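4.2 What happened when we shortened the release notes

I should say up front that I came into this part of the study with a grudge. I've written release notes for a living, and I always suspected that hardly anyone reads past the second line. So when the Drernateck team let us look at how their customers opened, skimmed and closed the notes for each version, I was way too excited (my co-authors will confirm this).

Quick recap for anyone who skipped section 3. Drernateck sells a scheduling tool to mid-size companies, and it ships a new version every two weeks. Each version comes with a notes page. Before June those pages were long – the longest one in our set ran past 2,000 words, with every bug fix listed by ticket number. From June on, half of the customer accounts got the old style and half got a short style that we wrote together with the product people. The short style had a hard limit of 400 words. Fixes that touched only one customer were moved to a separate page.

We had 58 accounts in the end. I wanted more, of course, but several dropped out when they moved to Hurnosov for their hosting and the logging scripts broke. We tried to patch the logs by hand for a couple of weeks and gave up. The accounts we lost were spread over both groups, so I don't think it tilts the result much, but keep it in mind when you look at the smaller differences.

What did people do with the short notes? They scrolled to the bottom far more often, which you'd expect from a shorter page. The part I cared about was whether they then went and tried the new feature, and here the picture is muddier. For features with a visible button, the short-notes group got there sooner. For features buried in the settings, I can't see any difference at all between the groups, and I've looked at it every way I know how. My own guess is that people who dig around in settings were going to find the thing anyway. We didn't test that, so please don't quote me on it!

The support tickets were more fun to go through. We sorted them into 4 groups using the coding scheme from Talebi, with one change: we split "how do I" questions from "where did it go" questions. The second kind is the one that drives support staff up the wall, and it went up slightly in the short-notes group during the first two releases. When I read those tickets one by one, nearly all of them were about a menu item that had been renamed. The long notes mentioned the rename. The short notes didn't – we cut that line ourselves, to get under the limit. So that one is on us. After we put renames back in as a fixed first paragraph, the two groups looked the same again.

We also ran short call-in interviews with account admins, recorded and then transcribed with Verico. A few admins told us they missed the ticket numbers, which they used to paste into their own internal tracker. I had assumed those numbers were clutter. Two of the admins had even built little scripts that pulled them off the page (and yes, we broke those scripts, and yes, we heard about it). The single-customer page still had the numbers, but the link to it sat in the footer and hardly got any clicks.

If I were setting this up again, I'd keep the word limit, keep renames at the top and put a plain list of ticket numbers behind a link near the title. I'd also start logging a full month before the switch. Our baseline is thinner than I'd like, and section 5 spends a good while on what that does to the estimates.

Figure 3. Desktop stand with a round base, and microphone, on a black marble-patterned surface.
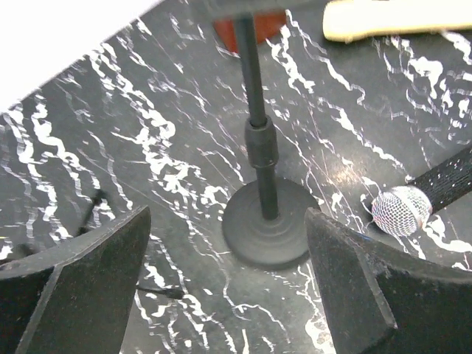
Page last changed: 2025-02-07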